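Let the Harbor Towns Be Small

I love a town that was put somewhere on purpose. Most places grew because two cart tracks crossed or a river was shallow enough to wade, and those are fine towns, but give me one where somebody stood on a bare stretch of coast, pointed, and said the wharf goes there. Munomholm is that kind of town, and after three visits I'm more convinced than ever that its founding story is the best thing it has. I'd also like to argue that it's telling the story wrong!

The official version is on the big panel by the ferry landing. It gives you a merchant named Belmonte who wanted a winter port, a surveyor named Aron who drew the street plan, and then a jump straight to the herring boom, with a painting of masts. It reads like a success from the first shovel. You finish it in a minute and go looking for coffee.

But walk up to the local archive on Lidholm Street (open Tuesday afternoons, ring twice) and you find out how close the whole thing came to falling apart. Aron's first breakwater was 327 feet long and faced the wrong way. It took the autumn swell side-on and dropped a third of its stone into the channel it was supposed to protect. The families who had moved out there on Belmonte's promise spent that winter hauling rock back out at low tide, by hand, with sledges. There's a ledger listing 798 sledge loads, each one with a name beside it, and plenty of the names are women's. I read every page. I missed my ferry and didn't mind a bit.

Why isn't that on the panel? When I asked Lilibeth Mercado, who has led the walking tour for years, she told me visitors get 70 minutes and want to see the lighthouse. Fair enough, and she does a wonderful lighthouse. But she also slips the ledger in when the group looks game, and she says those are the people who write to her afterward.

I believe it. A founder with a good plan is hard to care about. Give me the same founder with a bad breakwater and a few dozen cold, furious settlers and I'm hooked, and I start seeing the town differently too. The odd kink in the harbor wall is where they gave up on Aron's line and followed the rock that was already lying there. The steep lane behind the fish sheds is a sledge track. Even the church sits slightly crooked to the street, and the archive has a lovely grumpy letter about why (the builder started before the street plan arrived and refused to move it).
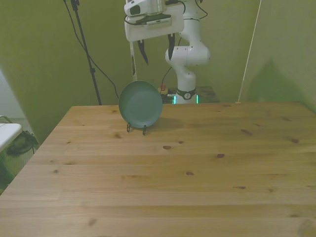

Towns like this worry that the small stuff will bore people, so they sand it off until every port on the coast has the same story with different dates. I think they've got their visitors wrong. People who take a slow boat to a place with one bakery are already in the mood for details. Give them the ledger! Put a copy of one page at the ferry landing, a readable one, with the names large enough that kids can run a finger down them. Mark the kink in the wall. Let Lilibeth have another half hour and skip the gift shop stop if something has to go.

I'd do one more thing, which is to run a walk in November. I know the arguments against it, the wind and the early dark and the ferry that may or may not sail. But that was the season when the first breakwater went, and standing on the new one with spray coming over your boots would explain the place faster than any painting of masts. I'd be first in line, with a thermos and my worst coat.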